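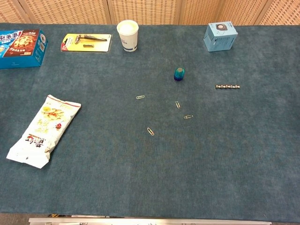

Samina Abbasi told me before I went that the small tables at the Wonska open day are better than the big stands, and that I should start at the back of the hall. I did, and spent most of the morning there.

The table I liked best had a dark green cover and a woven folding screen behind it. Groceries and household goods were mixed together – a blue box of cookies with Chinese lettering, what looked like a cutting tool still on its yellow card, a paper cup, a light blue cardboard box. Prices were on a sheet you had to ask for. The cookies were 4 dollars.

Glykeria Lazaridis runs the import side at Prandum and answered questions until lunch. Most of what they bring in goes to corner stores, she told us, and the packaging stays as it is apart from a sticker with the ingredients in English. This year's list has 119 items.

Malik had the next room, mostly tea and dried noodles. I stayed about nine minutes because it was crowded. Parking is behind the building and the gate closes at two. The next open day is in October.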